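Small kitchen table = household dumping ground. How do you keep it clear?

Posted by rokeya_b in Kitchen & Cleaning, July
17 replies | 400 views | 3 shares

We use cookies to remember your settings and show you relevant threads. Accept | Manage

rokeya_b wrote:
OK I need some outside opinions before I lose it. Our kitchen is tiny, so the table is the only flat spot that isn't counter, and everything anybody takes out of a pocket lands on it. Tissues, snack wrappers, paper bags balled up, foil from lunch, the box the cold medicine came in. I cleared it before work and by 6 pm it had all grown back.

I put a nice cloth on it last month (white, tiny flowers, a dark patterned border, I love it) thinking people would respect a nice cloth. Ha!

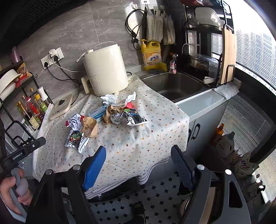

So my question is whether I should put a small trash can right next to the table, or take the table out completely and get a fold-down thing on the wall. My husband votes for the can. I think a can in the middle of a kitchen this size looks awful and I'd be kicking it all day.

vaughn.ok wrote:
Team husband, sorry. People drop trash wherever they're standing. We have a little Sillau step can, maybe knee high, and after a week I quit seeing it. Don't get the open kind if you've got a dog.

PiyumiS wrote:
Disagree with Vaughn. We tried the can and then we had a full can AND a full table. What worked at my house was making the table have a job. Fruit bowl in the middle, placemats out all the time. There's no bare cloth so they feel bad dumping stuff on it – well, the kids do, my brother feels nothing.

Also please check the medicine box before you toss it. I threw one out with half the pills still in it and had to go digging.

vaughn.ok wrote:
A fruit bowl on a table that size and where do you eat?

PiyumiS wrote:
You move the bowl, Vaughn.

selva_m wrote:
I'd keep the table whatever you do. I took ours out for a Wattimena fold-down and all the junk just moved over by the air fryer, and I do not want paper bags and wrappers piled up against something that gets hot. At least on a table it's only ugly.

Air fryer people, do you leave yours plugged in? I started pulling the plug every time and my wife thinks I'm nuts.

rokeya_b wrote:
@selva_m ours lives on the counter right behind the table, so that's a really good point and now I'm going to worry about it all night, thank you. It stays plugged in, guilty.

Placemats I could do. What about the cloth though? It has to come off and get shaken out constantly and the crumbs go all over the floor.

sumaiya13 wrote:
Fold the four corners in and carry the whole bundle to the trash, then shake it over the can. Foil and paper and everything in one go. I've done it that way for 13 years and I've only lost one spoon.

vaughn.ok wrote:
See, you still need a can.

rokeya_b wrote:
Fine, I'm looking at cans. A small one, with a lid, and it's going under the table where I can't see it. Placemats too. I'll report back.

Was this thread helpful? 13 people said yes
Get the best of the forum in your inbox. Sign up for our newsletter.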